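Wernurar patch 18 rewrites save handling and input timing

2 July 2023

Skandevance has released patch 18 for Wernurar, its side-scrolling exploration game for Windows and Linux. The update replaces the save format, moves controller polling to a separate thread and corrects a collision fault in the lower cavern levels. It is available through the game's own launcher and as a standalone installer.

The save change affects every player. Earlier versions wrote the whole map state to a single file each time the player passed a checkpoint. On long playthroughs the file grew large enough to cause a visible pause, and a crash during the write could leave it unreadable. Patch 18 writes only the rooms that have changed since the last checkpoint and keeps 2 previous copies on disk. Old saves are converted the first time they are loaded. Converted saves can't be opened in earlier versions, and the patch notes advise copying the save folder before installing.

"The old code stored each room in full, including rooms the player had never entered," said Miroslava Nazarenko, lead programmer at Skandevance. "With 2211 rooms in the game, that was a lot of empty data to write at every checkpoint."

Controller input was previously read once per drawn frame. On a slow machine this meant that a short button press could fall between two reads and be lost, most often during wall jumps. Input is now sampled at a fixed rate and queued with a time stamp. The jump and dash routines read from the queue. Keyboard input already worked this way and has not been changed.

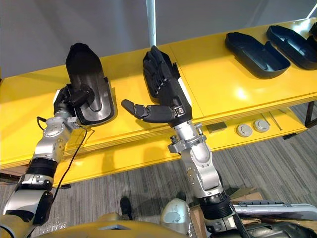

The collision fault was confined to sloped floors next to moving platforms. If the player landed on the joint between the two while the platform was going down, the game could place the character inside the slope and then push it out through the ceiling of the room below. Speedrunners have used the fault to skip the Emstead section since shortly after the game came out in December. Skandevance has closed it in the default rule set but kept the old slope code as a launch option, "legacy slopes," which also disables achievements.

Kevin Nic Aodha, a moderator of the Wernurar leaderboards, said that runs made with the option will be listed in a separate category. Existing times stay where they are. Runs on patch 18 with default settings start a new table, and submitted videos must show the version number on the title screen.

Smaller changes include a corrected sound loop in the Mac Mathúna boss fight, where the second phase music restarted if the game was paused during the transition. The map screen now remembers its zoom level. Subtitles can be set to a larger size, and text in the shop menu no longer overlaps the price column in German and Polish. The limit on carried currency has been raised to 3000.

One known problem remains. On Linux systems with two displays, switching to full screen may move the game window to the wrong display. Until a fix is ready, players can set the display by hand in the settings file. The line to edit is listed in the patch notes.

Players who don't want to update can turn off automatic patching in the launcher and stay on version 17. Cloud saves will not sync between the two versions. Skandevance has not given a date for the next patch.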